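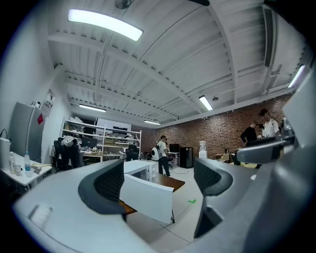

Slide 4. View from the hand-held gripper, both finger pads open, white box on the table beyond.

Start with what the policy gets as input. It gets this view and the finger opening, nothing else. Leave the slide up while explaining.

Point out the two black pads. They stay in the same place in every recording, so the network can read contact off them directly. The room behind changes, and we want it to. Ceiling lights, brick wall, people standing at the back – all of that goes in unmasked.

Numbers for the Devport set: 266 demonstrations by hand, 70 by remote control on the Ruddock arm. Same task, same operators. Remote runs took longer and had more pauses before the grasp. Say that we trimmed pauses in Sornum before training and kept the raw files.

Dropped runs: 11, all from lost tracking. If asked, the cause was fast wrist turns close to the table.

Wide lens: corners go black, we do not crop. Cropping cost us the pad tips in the October version.

Go to slide 5, Murnulico results. Skip the calibration slide if short on time – it is in the handout.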